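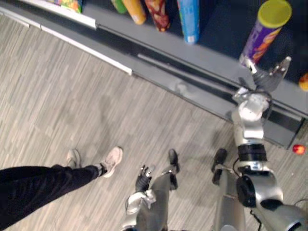

4. Grasp-side perception and the release of the planner

4.1 What the head camera gives us

The planner in Section 3 assumes it gets a clean object pose. It does not. When the robot stands close enough to reach a shelf, the head has to pitch down steeply and most of the view is floor, feet and the robot's own arm. The shelf gets a strip along the top. Products farther along the row lose their upper parts, so any detector trained on whole front-facing packages does badly right when we need it.

Figure 1 is a typical input at this stage. The open fingers are at the base of a tall purple can with a yellow lid, the light blue can next along the row is the closest distractor, and the stepped gray shelf edge runs diagonally. The arm covers a good part of the right side. A person's leg comes in from the left. All of this goes into the same network, at the same time, and the software has to decide which of it matters.

We handle it in three passes. First, self-masking: joint angles are pushed through the kinematic model and everything that projects onto the robot's body is removed. Second, shelf edge fitting. Third, object pose on whatever is left. The order matters, we tried edge fitting first and the forearm kept winning as the strongest straight line.

4.2 Self-masking

The mask is rendered from the URDF and dilated by 20 pixels. That number is not tuned very hard. Smaller and the cables leak through – they are not in the model, they move, and a loop next to the arm looks a lot like a thin object on the shelf. Larger and we start eating the target itself during the last part of the approach. Soft coverings are the other problem. Gray fabric on a forearm or cloth bunched at a wrist makes the real outline fatter than the rendered one. We added a per-link padding value, set by hand, for any link that is wrapped. Ugly but it works.

Masked pixels are marked unknown and not free. An early version marked them free, and the planner then happily routed the elbow through a shelf it could no longer see.

4.3 Shelf edge as a reference

Can pose from a steep angle is weak in one direction. The lid is a good circle, the side is badly foreshortened, and small errors in the lid center turn into large errors at the base, where the fingers go. The shelf lip is long, straight and usually visible from one side of the view to the other, so we use it as the anchor.

The fit runs on gradient segments, grouped by direction, with the longest group taken as the front edge. Stepped edges give several parallel lines and price strips give another pair. We keep all of them and pick the one that agrees with depth. Floor planking is a nuisance, since plank seams can run nearly parallel to the shelf. Depth gating removes these in nearly all cases; the ones that remain are low shelves where the height difference is small.

Once the edge is known the object pose is solved again with its base constrained to the shelf plane. Tilt is left free up to a limit. We did lock it to vertical at first, on the theory that cans stand up straight, but cans get nudged and a leaning one came back with its base in the wrong place.

4.4 Pre-grasp hold and commit

The hand controller, called Stirkier in our code, has three states: approach, hold, commit. In hold the fingers are open near the object and the arm is servoed on the pose estimate with low stiffness. Commit is only allowed when the following are all true:

Pose estimate stable for 39 consecutive updates
Shelf edge fit present and not older than the pose
No neighboring object inside the finger sweep volume
Person monitor clear

The sweep check is the most conservative of these. It uses the full volume of fingers closing from fully open, even though the real motion is narrower. With tall cans the check is easy. With bags it is not, a soft bag has no clear boundary and we inflate it by a fixed margin, which means a can right against a bag is often refused.

Stability is measured on the base point, not the center. Folasade Tamuno suggested this change after going through the February logs and it removed most of the cases where the controller committed on a good looking lid and a bad base.

4.5 Person monitor

Full-body detectors fail here for the obvious reason that there is no full body. At reach distance a person is often only a pair of shoes and part of a trouser leg. We trained a small lower-body head on top of the shared features, with crops of legs and feet from above. The robot's own feet were the main source of false alarms untill the self-mask was applied to the training crops as well.

Output is a floor polygon with a timestamp. If the polygon falls inside the keep-out region, hold is extended and the arm does not retract. Retracting was the first choice and we dropped it, because the elbow swings out during a retract and goes toward the side where people tend to stand.

Small objects on the floor are passed to the foot placement module only. They do not block a grasp, provided both feet stay planted.

4.6 Data and replay

All modules were tuned on the Selgate set, 3,978 approach sequences recorded against shelving with mixed grocery packages. Zainab Osagie and Teodoro Ambrosio labeled base points by hand for 70 of the sequences; the rest have only a coarse object label and an outcome flag. Replay runs the whole stack offline from logged joints, color and depth, with the same clock. Timing jitter is replayed too. Without the jitter the stability condition looked far better then it was on hardware.

Limits of replay: the arm cannot react differently from how it did in the log. So anything after the first diverging command is thrown out, and commit decisions are scored only up to that point. Closed-loop results are in Section 5.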